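Basket : à Cumside, le travail des remises en jeu avant celui du tir

23 partages · 2 commentaires

Le club de Cumside a terminé sa préparation avec un effectif réduit et un calendrier chargé dès septembre. Son entraîneur, en poste depuis deux saisons, nous a reçus au gymnase de l'avenue Csizmadia, un lundi, avant la séance de 18 heures. L'entretien a porté presque entièrement sur l'organisation du jeu : remises en jeu latérales, gestion des fautes, rotation des intérieurs.

Le premier point est défensif. L'équipe est passée d'une zone 2-3 à une individuelle avec changements sur tous les écrans extérieurs. « La zone nous coûtait des rebonds offensifs côté faible. En individuelle, l'affectation est claire au moment du tir, chacun a un joueur à écarter. On accepte en contrepartie des décalages de taille au poste bas. » Le staff traite ces décalages par une prise à deux déclenchée sur le premier dribble, jamais sur la réception. « Si l'aide part à la réception, la passe ressort avant qu'elle soit en place. Sur le dribble, le porteur a la tête baissée. »

En attaque, le volume de tirs a été fixé à l'avance : 200 par joueuse et par semaine, relevés sur une feuille unique. Les lancers francs sont comptés à part et tirés en fin de séance, par séries courtes, après une course aller-retour. « Un lancer réussi au repos ne m'apprend rien. Je veux le pourcentage avec le pouls d'un quatrième quart-temps. » 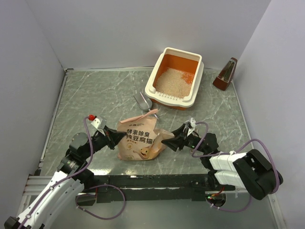
Les remises en jeu

C'est la partie du travail qu'il détaille le plus volontiers. Cumside dispose de quatre systèmes sur touche latérale et de trois sur ligne de fond, tous lancés depuis le même alignement de départ. « L'adversaire qui fait de la vidéo reconnaît l'alignement et ne peut rien en déduire. La différence se fait au deuxième écran. » La joueuse qui remet en jeu a pour consigne de ne pas regarder sa première option pendant les deux premières secondes. Au-delà, elle cherche la sécurité vers l'arrière et le système est abandonné.

Le match amical contre Bimside a servi de test. L'équipe y a perdu trois ballons sur remise, tous du même côté du terrain, face à une défense qui niait la passe vers la meneuse. « Nous avons repris la séquence le lendemain. L'angle de l'écran était mauvais : la poseuse se plaçait parallèlement à la ligne, il faut la mettre de biais. »

Sur la gestion des fautes, la règle est fixe. Une joueuse qui atteint deux fautes dans le premier quart-temps sort jusqu'au milieu du deuxième, quel que soit son statut. « On peut discuter du principe. Il a le mérite de supprimer la discussion pendant le match. » Les fins de rencontre serrées obéissent à la même logique : la cible à envoyer sur la ligne est désignée au temps mort, d'après les pourcentages de la saison en cours.
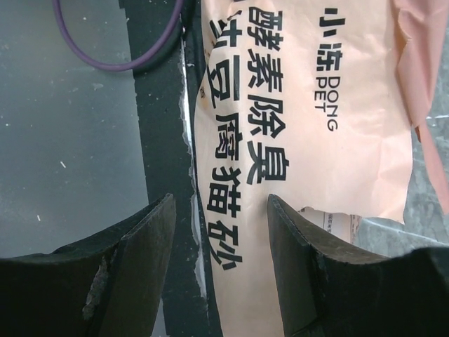 Le sachet porte la mention « 豆腐猫砂 ».

Le prochain rendez-vous est le tournoi Ilik, disputé en matchs de 25 minutes. L'entraîneur compte y utiliser une rotation à neuf, avec des passages courts pour les deux intérieures. « Le format ne permet pas de rattraper un mauvais départ. Nous jouerons la première possession sur système, ensuite ce sera de la lecture. » Le bilan du tournoi sera transmis au groupe à la reprise des entraînements.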